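Adjusting shelf spacing and a rubbing glass door on a tall white storage cabinet
Home & Furniture > Storage > Assembly and repair
4 replies, 2 hidden by moderator

Posted by nostbridge_flat

I have a tall white freestanding cabinet, sold as the Drollden. It has open compartments and one upper door with a ribbed frosted glass panel. I use it for linens, dusters, cleaning cloths and a few heavier items. There are two faults.

First, the open shelves sit on push-in pins. One shelf has dropped slightly at the front left, and anything round placed on it rolls forward. The pin hole on that side has become oval and the pin tilts when loaded.

Second, the glass door touches the neighboring panel along its lower edge when it closes. The gap at the top is fine. I have tightened the knob screw, which made no difference.

The cabinet stands on a floor that slopes toward the window. It is attached to the wall with one bracket at the top. I would like to fix both faults without taking the whole thing apart, and to reorganize the contents at the same time. The instruction sheet is lost.

Posted by Grivham_joinery

Deal with the floor first. A tall cabinet that is out of level will rack, and a racked cabinet will show it at the door before it shows anywhere else. Empty the upper compartments, loosen the wall bracket with a second person holding the cabinet, and put a spirit level on the bottom board, front to back and then side to side. Shim under the low corner with plastic wedges. Cardboard compresses over a season and you will be doing the job again.

Then check the back panels. On this type they are thin sheets screwed to the rear edges of the uprights, and they are what keeps the carcass square. Measure the two diagonals across the back opening. If they differ, loosen the back screws, push the carcass until the diagonals match, and retighten. Do not overtighten. The screws strip easily in particleboard.

Only after that, look at the hinges. Most doors of this kind use cup hinges with two adjustment screws. The one nearer the door moves it sideways. The one farther back moves it in and out. Your door rubs at the bottom and is clear at the top, so adjust the lower hinge sideways by half a turn, close the door, and look again. Support the door with your free hand, as glass panels are heavy for their size.

For the oval hole, take the shelf out and fill the hole with two-part wood filler. Leave it overnight. Redrill with a brad point bit the same diameter as the pin, with tape on the bit as a depth stop. The holes in mine were 16 mm deep, but measure yours before drilling, because breaking through the outer face of the upright cannot be hidden. 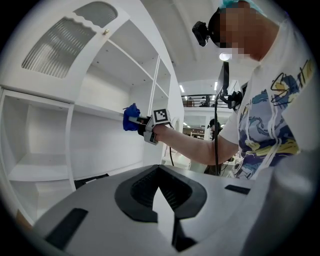 Should soft items such as cloths be stored on the open shelves or behind the glass door?

Put them on the open shelves at about elbow height, folded and stacked with the folded edge facing out. They weigh little, so they suit a shelf with a repaired pin hole. The space behind the door is better used for things that need to stay free of dust, such as table linen or spare glasses. Frosted ribbed glass blurs the contents but does not hide strong colors, so a plain stack looks tidier there than a mixed one.

Heavy items go in the lowest compartments regardless of how often they are used. If you keep bottles of cleaner there, stand them in a tray with a lip. A leak will swell the edge of the board, and swollen particleboard does not go back down.

Posted by chaimongkol_rd

Mine had the same door problem. I turned the wrong screw for a whole Sunday and made it worse. Take a photo of the hinge before you touch it.

I did not bother with filler. I turned the shelf the other way up and moved it to the next set of holes. The spacing is slightly odd now but it holds towels without any trouble. You could also get metal pins with a flat plate, the Grivham hardware counter sells them in a bag of 4.

Posted by nostbridge_flat

Leveled it with wedges under the window side. The door now clears without touching the hinges, so I left them alone. The diagonals were close enough that I did not loosen the back.

The filler is curing. Cloths are going on that shelf and the iron is moving to the bottom. I still need a longer screw for the wall bracket, as the old plug came out with the screw when I loosened it.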